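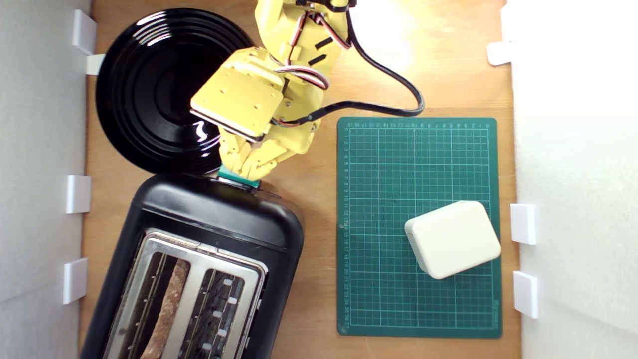 The door to Drenora's workshop is at the back of the building, past the loading bay, and by 10 a.m. people were already standing in the hall. The company makes small robot arms and the software that teaches them household jobs. Once a year, in August, it lets the public in. This year 193 people signed up, and they were taken through in groups of 20.

Most of the visit is spent at six benches. Each has an arm, a few kitchen items and a member of the staff who will answer questions for as long as anyone keeps asking them. The bench that held people the longest was the one with the toaster.

Mackenzie Leclerc runs that bench. She came to Drenora from Sowerby, where she worked on packing machines, and she says the toaster is the harder problem. "A packing line is built for the machine," she told my group. "A toaster is built for a thumb."

The task sounds simple. The arm has to find the lever, get its fingers on it and push it down far enough to catch. The lever is small, and it moves along a fixed path. If the fingers come in at a slight angle, they slide off. If they push too hard, the whole toaster shifts on the table and the next try starts from a different spot.
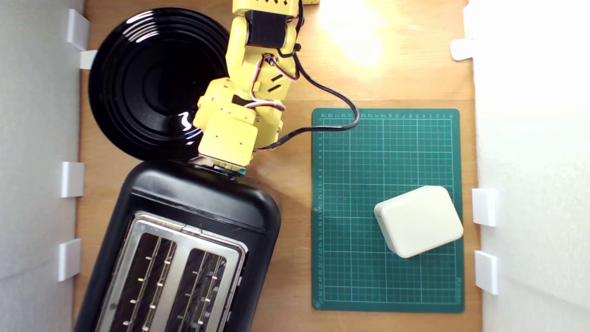 The arm at the toaster bench during a morning session.

The arms are made mostly from printed yellow parts held together with screws. Leclerc said a set of plates takes 30 hours to print and can be replaced in an afternoon. Visitors were handed a spare finger to pass around. It weighed very little, and a boy near the front asked if it would melt. She said they keep it away from the slots.

Teaching the arm is slow work. A person guides it through the job, the software records the motion, and then someone does it again with the toaster turned a little or moved closer to the plate. The team has recorded 578 of these runs on the toaster alone. Leclerc keeps a paper log next to her keyboard with notes on the ones that went wrong.

Much of the trouble comes down to what the arm can tell about its own position. Shiny surfaces are part of that. 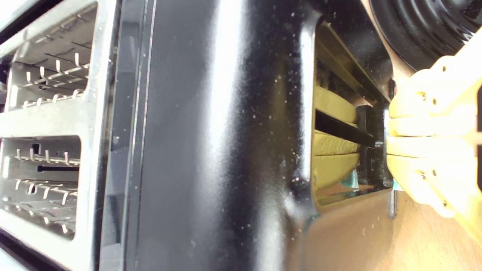

Black plastic and steel both throw back the workshop lights, and a highlight can look like an edge to the software. The team tried dull tape on an early toaster and got better results, then took it off again. People don't put tape on their toasters, Leclerc said, and the arm will have to manage without it.

Chi-keung Cheung, who writes the control software, spent part of the morning explaining the pauses. Visitors tended to think the arm had frozen. He said it was checking its next move, and that he could make it faster at the cost of more misses. One man said his own toaster took two tries on a good day. Cheung wrote that down.

He was careful about what the company is promising. Drenora has a trial planned with Enisitz, which runs assisted living apartments, and the first version will handle only a short list of kitchen jobs. There is no price yet. When a woman asked if she could buy one for her father, Cheung told her to ask again next year.

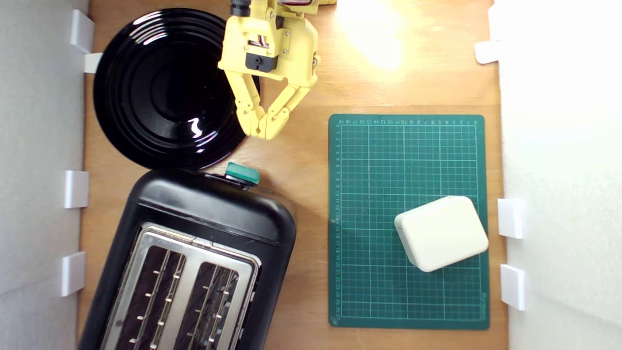 Planning a visit

Drenora's next open day will be held in August. Sign-up is free through the company's website, and groups go in every half hour starting at 10 a.m. Children are welcome with an adult. Parking is behind the Pranditz building next door, and the workshop entrance has a ramp.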